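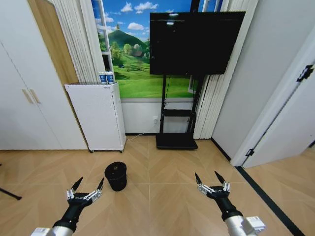
# The mural room, July

I promised everybody in Lurnham who asked about the mural that I'd put up a page for it, and it's July already, so I'd better get going. It's a short gallery. I still have plenty to say about the room though, because I spent most of my spring thinking about wall panels and I have to put all of that somewhere!

## The mural

The whole thing started with Abla Hattar, who has the office across the hall from mine. She came in one morning with a laptop under her arm and said the back wall made her feel like she was waiting for a dentist. She wasn't wrong. It was plain white from end to end, and you can still see a bit of that white down low, between the bottom of the mural and the dark baseboard.

We went back and forth on what to put up. Abla wanted an ocean. I wanted trees. In the end we both fell for the one with the big blue sky and the green hill, and I think it was the little house that did it for me. Everybody picks a spot in that meadow where they'd put their chair (mine is well away from the house, I like my quiet).

The print came from Wekix, and the panels showed up rolled in 2 long tubes that did not want to go around the corner of our stairwell. Vương hung it for us. He was incredibly patient about the window, which takes up part of the left side, so the sky has to carry on past a white frame as if it had always been planned that way. I was sure the join would look terrible. It doesn't bother me at all now - I kind of like having a window in the middle of the landscape.

## The blinds

We kept the white vertical blinds, and yes, we argued about it. They hang over part of the mural on the right, and Abla still thinks they should go. My feeling is that on a bright afternoon somebody is going to be very glad of them. If you visit, please pull them by the cord and not by the slats, they tangle if you even look at them funny.

## The TV

The big black TV is on a rolling stand, so it can go wherever people want it. Parked in front of the mural it does block a good piece of the view, and I've had three separate people tell me so. I know! But that's where it works best for talks, and when we need the wall for group photos we wheel it off to the side.

## The floor

I get more questions about the floor than anything except the mural. It's a warm tan wood look in a sort of herringbone pattern, and it was in the room when we moved in. I can't take any credit. I looked it up once in the old paperwork and found a Plamell invoice with item number 219 on it, no color name, so if you're hoping to match it at home I'm afraid that's all I've got. It hides crumbs beautifully and shows every single drop of coffee.

## The white cabinet

It sits over on the left by the wall and it's on casters, so cleaning behind it is easy. The top of it is the unofficial cup shelf. There's a pair of blue-and-white ones up there in the picture, side by side, looking very much at home. I've given up asking people to use the kitchen.

If you'd like to see the room in person, come by any time after 2 and knock at Abla's door or mine. And if you know a good trick for dusting vertical blinds, please, please write to me.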